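Chapter 5
Who Finishes the Bottle? Shared Goods and the Last Inch

Every household, office and small nation has a refrigerator, and in every refrigerator there is something with almost none of it left. Economists have written at length about how people divide what is plentiful. This chapter is about how they divide the dregs.

Consider a drink bought for general use. The first glass is easy: everybody wants it. The last is a different matter, as whoever pours it also inherits the rinsing, the trip to the recycling bin and the moral duty of buying more. A sensible person therefore stops just short.

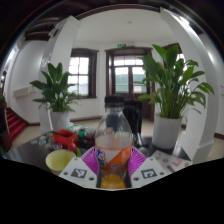 5.1 The price of the last sip

Suppose a full bottle costs 90 cents and the walk to the store takes 14 minutes. The last sip is worth perhaps a penny. Drinking it triggers the walk. Put this way, leaving a small amount behind is perfectly rational, and also the reason your roommates dislike you.

We call this a threshold cost – a charge that falls entirely on the person who crosses a line, however little they gain by crossing it. Tuulikki Turunen met the same problem in the shared kitchens of Lindgate, where she asked residents to log what they finished. The log itself ran out of pages one Sunday. It was not replaced.

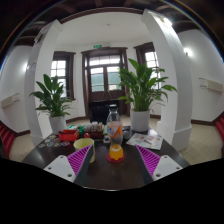
5.2 Rules, rotas and quiet resentment

Groups do try to fix this. The tenants at Pascombe, studied by Hala Chidiac, charged a small fee to everyone each month and paid one person to restock. Arguments about drinks stopped at once and were succeeded by arguments about the fee.

Before reading on, write down one thing in your own home that is nearly empty, and who you believe should replace it. Keep the answer. We will need it in Section 5.3, where you will be asked to defend it to the other people who live there.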